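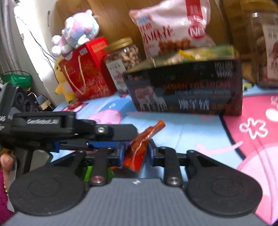 red one with the twisted end, on the printed cloth

Snacks for a long train ride with kids: what do you pack?
Forum: Family Travel > Trains and Buses

pretzelmom_dee
Okay, I need help from people who have done this. We're taking the train from Zornbridge to Drirnberg in August to see my sister, and it's 14 hours if nothing goes wrong. I have a four-year-old, a seven-year-old and a husband who eats like a third kid. Last time we did half that distance and I packed one giant bag of chips and a tub of grapes. The chips were gone before we left the station and the grapes ended up under the seat in front of us. So this year I'm going with small wrapped stuff, one piece at a time, and I've started a pile. What am I missing? And how do you keep them from asking every five minutes?

tobin_rides
Small wrapped stuff is the way to go. My mom did this with us in the eighties. She had a shoebox and we got one thing out of it per hour, on the hour, and you'd better believe I learned to tell time early. I still remember the smell of that box!

hallway_fern
I'm going to be the grump here. All those little wrappers! We did that once and I was picking foil out of my coat pockets for a month. Get two decent lunch boxes with compartments and fill them with real food. Cheese cubes, crackers, cut-up peppers, a boiled egg if you're brave. They eat it or they don't.

pretzelmom_dee
An egg on a train?? My seven-year-old would leave me for another family.

hallway_fern
Mine love eggs. Your neighbors may not, I'll give you that.

Eusebio Quintana
I ride the Drirnberg line a lot for work and I'd split the difference with you two. Bring a real lunch, because the cafe car on that train closes early and doesn't tell anyone. Last time I was on it they shut at 3 and all that was left was mustard packets. But have the little stuff too, for the stretch after Mandagi where it's all flat fields and the kids go nuts. Also, sit on the left side. You get the river.

pretzelmom_dee
The left side going north or the left side coming back?

Eusebio Quintana
Going north. Coming back it's the right. If they turn the train around at the yard then I have no idea, ask the conductor.

snackledger
Whatever you do, no chocolate in August. I carried a bag of it on that same line and the air conditioning quit. I ended up with one large chocolate in the shape of the bag. Hard candy, fruit chews, crackers, anything dry. And taste everything first! I bought a sack of 29 mystery candies from the discount bin and the kids hated every single one, so guess who ate them.

tobin_rides
Disagree on the tasting. Half the fun is not knowing. We used to trade the bad ones with my brother for chores.

hallway_fern
I also think you're giving them way too much sugar for a day when they can't run around. I'm not trying to be mean about it, but you'll be the one walking them up and down the aisle.

pretzelmom_dee
Fair. I'm walking them up and down the aisle no matter what they eat, though. I took the candy down to one every two hours and I'm adding the cheese and the crackers. Still no egg. Here's another one from the pile, a see-through wrapper with a paper label in brown and white:
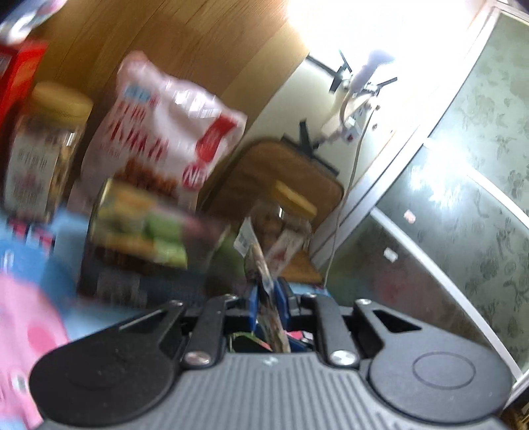
Keeping them busy between snacks

pretzelmom_dee
Since we're all here — what about toys? I'd like to keep screens for the last part of the trip.

snackledger
Painter's tape. One roll. They'll make roads on the tray table and it peels right off. A deck of cards too, but count on losing a few.

Eusebio Quintana
My niece does bingo. You draw the squares yourself, 16 of them, with stuff like cow, water tower, red truck, man with a dog. Don't put in anything hard. She once put in "horse wearing a blanket" and we had tears by Mandagi.

hallway_fern
Books on tape, or whatever we call them now. One set of headphones each, and a splitter if they'll share, which mine won't.

tobin_rides
Has anyone tried those Celutix window markers? My sister-in-law swears by them, but I'd worry about the conductor.

hallway_fern
Please don't draw on the train window.

tobin_rides
They wipe off!

hallway_fern
So does jam.

pretzelmom_dee
No markers, I can't take the stress. Tape and bingo are on the list. Does anyone know if there's a water fountain on board or do I need to haul bottles?

Eusebio Quintana
There's one at the end of each car but the cups run out. Bring bottles and fill them there.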